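The block that outlived the blackboard

Sold as the answer to grubby whiteboards, the felt eraser has hardly changed in decades. Is it any good?

There is a shelf in every stationery cupboard where the felt erasers live, and I have been suspicious of it for years. The blocks come in packs, they cost next to nothing, and they are thrown away without a second thought. Yet the catalogues have begun to talk them up. "Heritage" is a word I have now seen used of a thing for rubbing out sums.

The latest to try it is Tralla, a small range sold through the Breltent catalogue, which promises "a return to honest materials". The materials are felt and a solid back to hold it by, much the same as the ones at my primary school, where the weekly job of banging them together outside the back door was considered a treat. The asking price for a pair is a good deal higher than for the plain kind. I bought the pair, and I bought plain ones too, and I have been wiping things ever since.

The appeal is easy enough to see. Felt on one side, something firm on the other, a size that suits the palm. Very little can go wrong with it, and that is also why I doubt there is much left to improve. 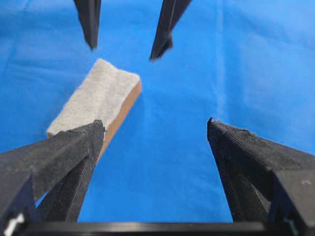 Can a felt eraser be washed?

It depends on the glue. Most felt pads will put up with a quick rinse in cool water and a day drying on their side, but a soaking can loosen the pad from its back, so start by vacuuming or tapping out the dust and only wet it if that fails.

I mention washing early as it is where most of the bold claims are made. The Tralla leaflet says its felt will stand up to 50 washes. I gave up long before that, and I suspect everyone else will too. Who washes a board rubber 50 times? The people who buy these are teachers, parents and those of us who keep a shopping list on the kitchen wall, and when the pad gets black we turn to a sleeve or a bit of kitchen roll.

Still, a dirty pad is the whole problem. Felt works by picking up dry ink dust in its fibres, and once those are full the dust has nowhere to go except back on to the board. You get that grey haze which makes last week's writing look as if it is still there underneath. Sprays are sold to deal with the haze. Sprays, as far as I can tell, are mostly sold to people with dirty erasers.

My own test was not scientific. I wrote the same line over and over in black marker, left it for an hour and wiped it off with one block, then did it again with the other. For the first few days there was nothing to choose between them. By the end of the second week both left a smear, and the dearer one left it slightly more evenly, if you care for that sort of thing. A rinse brought each of them most of the way back. The plain one shed some fluff.

The back is where I expected the money to show. A back with a bit of warmth to it does feel nicer than hard plastic, and it makes less noise when it lands on the floor, as it will. Whether that is worth paying for depends on how often you drop things. A shop assistant in Trarnby told me that customers pick up the dear ones, stroke the felt, and buy the cheap ones. I can't fault them. 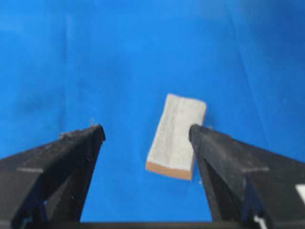
TRARNBY, September

The stationer's on the market square has a tray of old board rubbers by the till, bought in from a school clearance, and they are 80 pence each. Some are worn nearly flat along one side, where a right-handed person has leaned on the same edge for years. Others have a pad that is starting to lift at the corner. I went through the lot and came away with two, which have since been glued, brushed and put to work.

They do the job as well as anything I have paid more for. The felt is thinner than on the new ones and a little stiff, and it took a going-over with an old nail brush before it would pick up cleanly. After that, no complaints.

Nedeljković, a firm that still supplies felt pads by the sheet, will sell you a self-adhesive offcut to stick over a worn one, and this seems to me the only sensible product in the whole business. Cut it a shade smaller than the block, press it down under a heavy book overnight, and trim the edge with decent scissors. A sheet does several erasers. It is dull work and it takes an evening — the radio helps.

So keep the Tralla pair for a present, if you know someone who would like it. For the board by the fridge, I am sticking with the ones from the tray.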